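Section 4: Putting the Small Things Back

Kamano Tabletop Play Set, household guide
Text by Heledd Mathias, corrected (at length) by Eluned Watkins

By now you have a clear table, a wooden bowl and a green block. If you have a clear table, a wooden bowl and no green block, go back to Section 3 and look under the sofa.

4.1 What you need

The wooden bowl
The green block
The plush strawberry
A table with more room on it than you think you need

The strawberry doesn't go in the bowl at this stage. Readers of the first printing wrote to us about this, some of them crossly. It sits to the right and waits its turn in Section 5.

4.2 Placing the bowl

1. Put the bowl on the bare tabletop. No cloth, no mat, no doily from the Leltura gift range, however much your aunt paid for it.
2. Leave a clear hand's width on every side.
3. Check that the bowl is empty. Raisins count as contents.

4.3 Putting the block in

4. Pick the block up near one end and let the other end hang down.
5. Lower it over the middle of the bowl.
6. Let the bottom end go in first. The block is longer than it is wide and will lean. Let it.
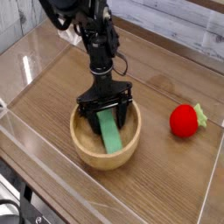

Fig. 4a. Green piece resting diagonally in the bowl, strawberry to the right.

Note: A lean against the inner wall is a perfectly good result. Standing the block bolt upright earns no extra marks, and Eluned has asked me to say that she managed it once, in February, before breakfast.

Caution: Don't press the block down to make it sit lower. It will dent, you will feel bad, and Boonchu Spares will charge you for a new one (part 4000, sold singly, postage extra).

4.4 If you miss

Everyone misses. The usual fault is coming in too low, so that the block catches the rim and you end up steering the bowl across the table.

7. Lift the block straight up until it clears the rim.
8. Move it back over the middle.
9. Lower it again, more slowly than feels necessary.

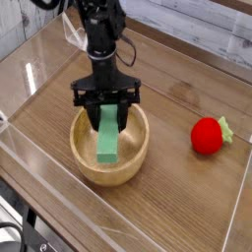 Keep hold until the lower end is well inside the bowl. Letting go early is how blocks come to live behind radiators. If yours has gone that way already, the Ostska long-handled tongs (part 400) will fetch it out, along with whatever else is down there.

4.5 Taking the block out again

10. Grip the upper end and lift. Don't tip the bowl.
11. Lay the block flat on the table, close to the bowl but clear of the rim.
12. Let go completely before you reach for anything else.
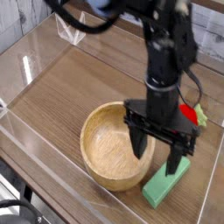

Step 12 causes more trouble than the other eleven put together. People let go with most of the hand, turn to answer the door and take the block with them.

Once the bowl is empty, wipe it with a dry cloth. Never soak it. For oiling, see page 23.

Go on to Section 5, The Strawberry.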